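Student Projects / Robotics / Home Builds

Teaching a Humanoid to Tidy a Bedroom: Project Report

I should say up front that I picked this topic in the middle of laundry day, which probably explains a lot. The module handbook asked for "a working system that manipulates household objects," and most people on my course went for a desktop arm that sorts bottle caps. I wanted legs! Or at least something tall enough to reach over a bed. Vaughan Tapsell, my project partner, wanted to write the grasp planner and did not care what it was attached to, so we were a good match.

We called the robot Goseck. The body is a secondhand humanoid frame we bought from a small outfit called Gereck, and it came with the shells, the leg and arm joints and a box of spare screws that fit nothing. The head, the wiring, the wrists and all the software were on us. We did the build at home in Lorneck, in the bedroom we ended up using as a test area too, so we kept the real bed and the real laundry corner. I'd do that part the same way again. A bedroom is a really rude environment for a robot.

What we set out to do

The task list started long and got shorter (of course it did). The version we signed off on had eight chores, and they all happen on the mattress or on the floor next to it. Pick up a cloth and wipe. Put the cloth in the basket. Grab a spray bottle and put it back down standing up. Hold a dustpan in one hand and brush lint into it with the other. That sort of thing. Walking between rooms was out, doors were out, and stairs were never even mentioned.

Each chore starts with a person laying out the objects and ends when the robot opens its hand or gives up. We drove it by teleoperation first, recorded the arm motions, and then had it replay and adjust them using what the head camera saw. I did most of the driving. Vaughan says I drive like I'm defusing something.

The head and the cable

The head was my favorite part to build and it is still ugly. I bolted the sensors on top, then the boards, then found I needed one more board, then the wiring had nowhere to go except down the torso. I bought zip ties three separate times. If I had planned the head on paper before cutting any brackets I would have saved myself a full week, and that's the piece of advice I'd underline for anyone doing this next year.

Power comes through a cable. We looked at batteries for an evening and closed the tab. For a robot that stays next to one bed, a tether is fine as long as you remember it's there, and you will forget. Route it out behind the feet and off toward the wall, never across the front. Before each run one of us says "cable" out loud and the other one looks. 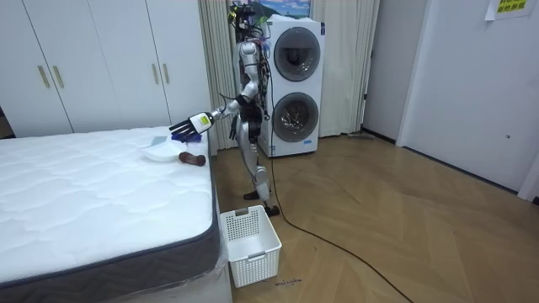

Does the robot need to be able to walk for a project like this?

Our chores could all be done with the feet planted, so a fixed stand with two arms would have worked and would have been cheaper. We kept the legs for the reach and the height, and for small changes of stance between chores.

The cloth chore

Cloth is awful. I say that with affection. A bottle is the same shape every time you meet it, and a cloth is a new object after each drop. Our first grasp planner looked for the middle of the cloth and tried to close the fingers there, which mostly gave us fingertips skidding over the quilting. The mattress made it worse: the top is puffy and stitched in waves, so the surface height the camera reports is never quite the height the fingers meet.

Two changes got us going. Vaughan rewrote the planner to look for a fold or a ridge that sticks up, and go for that. And I slowed the last bit of the descent way down and let the hand press in slightly before closing. It looks timid but it grabs. We also swapped the white cloth for a blue one while we were tuning, and wow, what a difference that made to the segmentation. White cloth on a white mattress is a terrible test for week one. We brought the white one back later once the easy case was solid.

Over the final block of tests we ran the cloth pickup 50 times and counted 35 good ones. "Good" means it came up and stayed in the hand until we told it to let go. Most of the failures were the cloth slipping out on the way up, and a few were the planner picking a wrinkle in the bedding and being very confident about it.

The spray bottle

I expected the bottle to be the easy chore, and gripping it was easy. Putting it down was the problem. The base has to land flat on a soft surface, and if the hand opens too fast one finger drags along the side and over it goes. Our fix was embarrassingly simple. The fingers open wide, in order, thumb side last, and the hand waits a beat before it moves away. I wrote that routine on a Monday at something like midnight and it's still in there with a comment that just says "please."

We never sprayed anything. Squeezing a trigger was on the stretch list and I drew up a finger motion for it, but there's a lot of electronics in that head and I wasn't keen to find out.
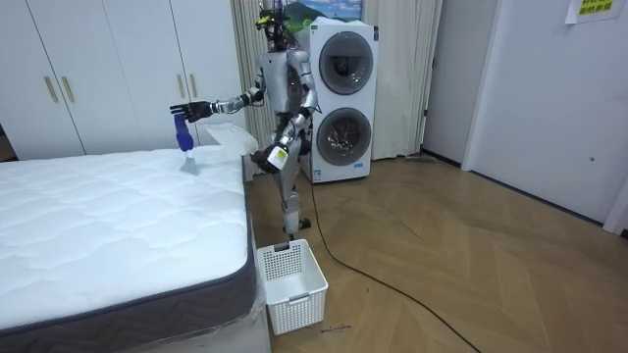 Fig. 2. Spray bottle chore, right hand open over the mattress.

Things we changed along the way

The objects. We started with a big box of random household stuff and cut it to things I could buy again at the corner store if they broke.

The basket. Our first one was a soft fabric thing that folded up whenever an arm brushed it. The rigid plastic one holds still enough, and the camera finds its rim without much trouble.

The safety stop. Our supervisor, Intan Ngau, came by in the second week, watched one chore, and asked where the stop button was. It was on the desk. On the far side of the room. She was nice about it but we had a handheld one wired up by the next evening, and whoever isn't driving holds it. Please do this before your first powered test and not after, like us.

The floor. I didn't think the floor would matter at all. It's wood with a strong pattern, and our early floor detector liked to see edges where there were only joints between the planks. We ended up training it on a pile of pictures of our own floor with the basket in different spots, and after that it calmed down.

The dustpan

By this point we had used up most of our time and I nearly dropped the two-handed chores completely. Vaughan talked me out of it, and I'm glad, even though this is the part that works the least well. One arm has to hold the pan still while the other does something useful, and ours share one controller that Vaughan borrowed from an old library called Abreu. It was written for one arm at a time. He wrapped it so that it takes turns very, very quickly. You can hear it in the joints if you stand close, a sort of ticking.

Holding the dustpan by its narrow end turned out to be a wrist strength problem more than a grip problem. It's light, but it's long, and all that length is pulling on the wrist. With the pan out level the wrist would sag over a minute or so until the lip pointed at the floor. I added a correction that reads the wrist angle and nudges it back up, and that mostly holds.

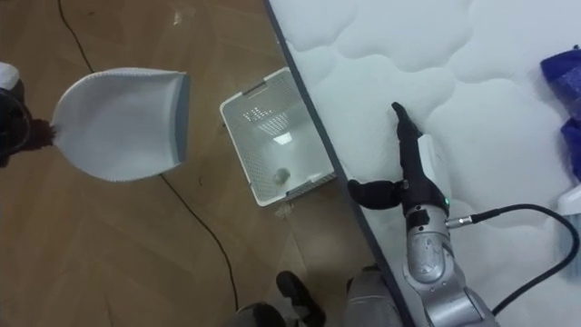
The other thing about running both arms together is that the cables start to matter. With one arm moving you can leave a lazy loop of slack and forget it. With two, the slack from one side wanders into the workspace of the other, and the planner has no idea it exists. I tried clips, I tried a sleeve, and in the end I shortened the allowed motion so neither arm crosses the middle of the body. We lose some reach that way. Chores where the object sits right in front of the chest now need it moved to one side first, and I'd count that as the biggest open issue in the whole build.

Where it stands

Of the eight chores, seven run from start to finish without a person driving. The one that doesn't is brushing lint into the pan. It'll hold the pan, it'll bring the other hand over, and then the timing goes and it sweeps at nothing. I can do it by teleoperation on a good day. We've left the recordings in the project folder for whoever picks this up in August, along with the calibration files and my list of which screws are which.

If you do pick it up, start with the arm controller. Rip out the turn-taking and write one that plans for both sides together, and half of the workarounds I've described here can go in the trash. After that I'd redo the head with a proper enclosure, and label the connectors on both ends. I labeled one end. Vaughan has brought this up more than once.

The code and the parts list are on the course drive under Goseck. The bracket drawings are in there too, but check them against the real thing before you cut anything, I filed a couple of those holes by hand and never went back to fix the drawing.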